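Gakport open day: who went?

Posted by restosow_fan

OK so I got back from the Gakport open day last night and I'm still buzzing! They had the simulator up on a big screen all afternoon and I got to drive the gripper around that teal pot with all the flat facets. 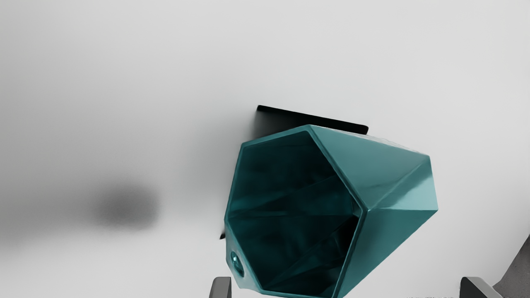

Wai-kit Su wrote:
I went too and I wasn't sold. 3,000 practice grasps in software, fine, but how many on the real arm? I asked at the desk and got a brochure.

restosow_fan wrote:
Ha, I got the brochure too. But the guy running my station said 1,417 real ones so far, and they're adding more in October. Did you stay for the second talk?

Wai-kit Su wrote:
Left before it. Parking was 18 bucks and my kid was hungry.

yupin_p wrote:
The second talk was the good one (slides were rough though). I'm with Wai-kit on shiny stuff, sim reflections never fool me. My shop runs 2 arms and glossy parts still give us fits.

restosow_fan wrote:
Fair! I dropped my pot twice anyway, so don't hire me.

Reader comments

Decha: Do you need to sign up for the next one or just walk in?

Ketsara: Walk in. Bring a jacket, that hall is freezing.

Recent threads
Bruletard controller keeps losing its home position
Cheap suction cups, worth it?
Furukawa workshop notes

Contact the moderators | Copyright 2019 | Back to top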